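Crossbar spread vs. load rating on short roofs
Forum: Racks, Boxes and Towing
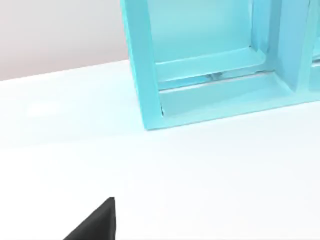 Render: light aqua shelf unit, open front, on a white tabletop

bform_22
Looking for input on bar spacing. I have a Botia wagon with flush side rails and a set of Damgate 157 bars. The box I want to mount calls for a minimum spread of 24 inches between bar centers. The rear door opening limits me to 22 if I want both feet on the flat part of the rail. Past that the rail starts to curve down and the rear foot sits at a slight angle.

Options as I see them:
Run at 22 and ignore the box maker's number.
Move the rear foot back onto the curve and shim it.
Get a shorter box.

Load would be sleeping bags, a tent and clothes. I weighed it on a bathroom scale and it is well under the limit for the box. Highway speeds, one long trip in March, then occasional use.

tarn_hollow
Don't shim a foot that isn't designed for it. The clamp on the Damgate relies on full contact along the lower lip of the rail. With the foot rotated even a few degrees you have contact at one end only, and the torque reading on the key tells you nothing about clamping force at the other end.

Running 22 on a box that wants 24 isn't great either, but of the two I'd take it. What is the length of the box?

bform_22
It's 75 inches outside. The inside floor is a little under 72.

K_Overhang
Disagree with tarn_hollow on the second part. The minimum spread exists because of the pitching moment at the nose of the box. Lift acts well forward of the front bar. The shorter the spread, the higher the reaction at both bars for the same lift. Going from 24 to 22 raises the reaction by 9 percent. That is small on its own, but you are also likely to have more overhang in front, because the hatch forces the box forward. Those two add up.

Measure the overhang from the front bar center to the nose. If it is more than 30 inches I wouldn't do it.

tarn_hollow
9 percent on a clamp with a large margin is still 9 percent on a clamp with a large margin. A foot on a curved rail has no margin you can calculate. I stand by what I wrote.

Anselmo Evangelista
Two things to check before arguing about the spread.

First, the roof rating. On the Botia it is in the owner's manual in the section on loading, and it is the total for bars, box and contents. People forget to subtract the bars and the box. The lower of the three numbers (vehicle, bars, box) is the one that applies.

Second, the rail fasteners. On older cars with flush rails the rail is held by studs through the roof skin, and the stud spacing isn't even. On mine there is a long unsupported section toward the rear. A foot in the middle of that section will flex the rail visibly when you push on the bar by hand. Put a foot within a couple of inches of a stud and the flex is gone. You can find the studs by running a thin piece of plastic under the rail until it stops.

bform_22
That's useful. I'll look for the studs tonight. The manual gives one number for "evenly distributed load" and no number for spread at all.

Bình Khương
I run a 22 inch spread with a Nghiêm box, shorter than yours, 63 inches. I have had it on for two winters. I recheck the clamps at the first fuel stop and again every 500 miles. The rear feet have never moved. The front driver side needed a quarter turn once, after a very cold night.

Noise is worse than at the wider spread I had on my last car. There is a low hum that starts near 60 mph. Moving the box back an inch and a half changed the pitch but didn't remove it.

K_Overhang
A 63 inch box isn't the same case. The nose is much closer to the bar.

Bình Khương
I didn't say it was. I said what I run. It does bear on his third option, which is a shorter box.

wetbelt
Why not a Clurnar basket and a dry bag? Spread matters less because there is no closed nose catching air, and you can set the U-bolts anywhere along the floor.

K_Overhang
Drag is a lot worse, and bags in a basket get wet no matter what the label says. Spread matters less, agreed, but it still matters. The basket has its own minimum. I think it is 20, check the sheet.

wetbelt
Mine have stayed dry. Roll the top four times instead of three and put the opening toward the rear.

Anselmo Evangelista
Either will work for sleeping bags. A basket is also easier to lift off alone. I would only add that soft bags need a strap in both directions. Lengthwise straps alone let the load walk sideways on crowned roads.

bform_22
Update. Found the studs. The rear one is 1.5 inches ahead of where I had the foot, so the foot was in the unsupported part. I moved the rear foot to the stud, which takes the spread to 20.5. That's under what any long box wants. Front bar can't go farther forward without hitting the sunroof deflector.

Overhang with the 75 inch box would be 33 inches at the nose with the hatch clear. So by K_Overhang's number it's out.

tarn_hollow
Then it's out by mine too. 20.5 is too short for that box.

K_Overhang
Agreed. Does the deflector come off? On some cars it is two screws and a clip. That could get you another inch or two at the front.

bform_22
It's bonded. I'm not pulling it.

Bình Khương
The Nghiêm sheet lists 20 as the minimum for the 63. You would have half an inch to spare. Confirm against the sheet for your year, since the clamp hardware was revised and the older one may be different. Mine came to 805 with the second strap set and shipping, and the strap set wasn't worth it.

bform_22
That's more than I planned on, but it fits. Does it open from both sides?

Bình Khương
Passenger side only on mine. The dual side version weighs more and you would have to subtract that from the roof rating.

wetbelt
Still say basket.

bform_22
Going to look at a used 63 this weekend. The seller says all four clamps are there but one knob has been replaced. Anything to check on the knob?

Anselmo Evangelista
Thread engagement. Run it all the way down by hand with the box off the car. It should turn freely to the end and then stop hard. If it gets tight partway, the thread pitch is wrong or the bolt is bent. Also look at the floor of the box around the clamp slots for white stress marks. Small ones under the washer are common. Lines running out from the corner of a slot are a reason to walk away.

K_Overhang
And bring a tape. Measure the slot range. Sellers mix up the 63 and the 66, and the slots on the 66 start farther apart.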